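Kevard table surface, condition gallery
April 18, 2022

Surface views of the pale table, job 389, entered under Widville furniture stock. Grain and finish only; joints and underside are on a separate sheet.

Light-coloured wood, faint pinkish-tan streaks, fine pale specks.

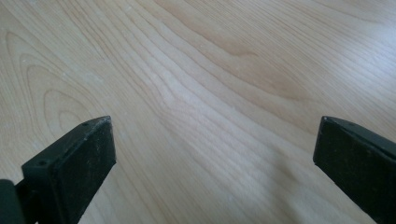 Dry microfibre first, along the grain. Solvent cleaners stay off the finish until a test patch has been logged.

Grey vertical mark near the top edge, left of centre. Cause not established.

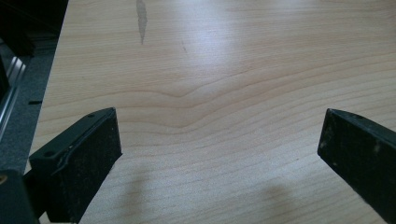
Wavy dip in the grain, glare above it.

Grain figure varies across the top. Oval rings at left, darker amber bands toward the middle.

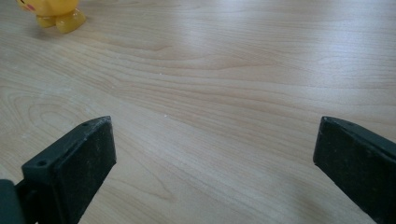 Colour matching is done under diffuse light, as overhead glare lightens the tone. Mustia stick 83 is the nearest filler on hand.

Grey streak again, with a faint short scratch to the right and lower.

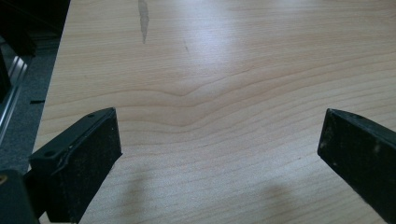 Meireles: I would leave a scratch that faint alone. Filler on a pale top tends to yellow sooner than the finish does.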